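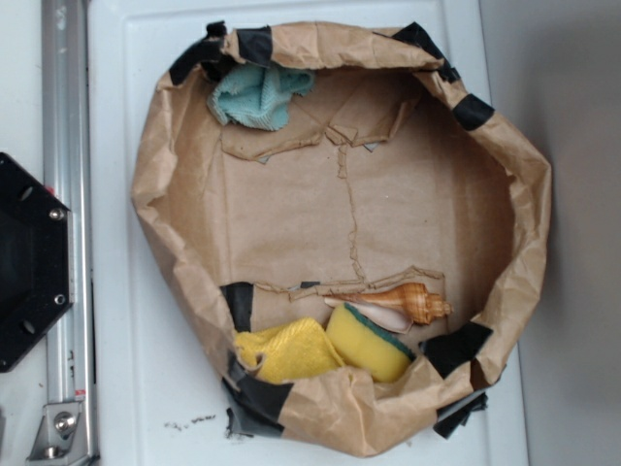 Day 12 of the Great Under-Sink Reform. I gave every cleaning thing in the apartment one home, and the home is made of paper.

Kraft paper, to be exact. I have since learned a lot about kraft paper and even more about black tape.

Jitendra Pathak came by, looked at it and asked if it was structural. I said the tape is structural. The paper is more of a suggestion.

For the record, a proper caddy at Cliltholm is 300 with delivery. I could buy a sponge a week until I retire. 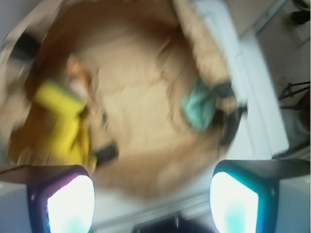
Sorting is the part I like least, and I've been at it since breakfast. Everything wants to be its own category. Right now the system is color — yellow thing on the left inside the box, teal thing with the black strap or handle on the right — and I will defend it until I need to find something.

Rules so far: no cords, no batteries, no "I'll deal with it later."

The seashell stays. It does no cleaning whatsoever and neither, most weeks, do I.

Day 13 is the shelf above the washer. Send tape.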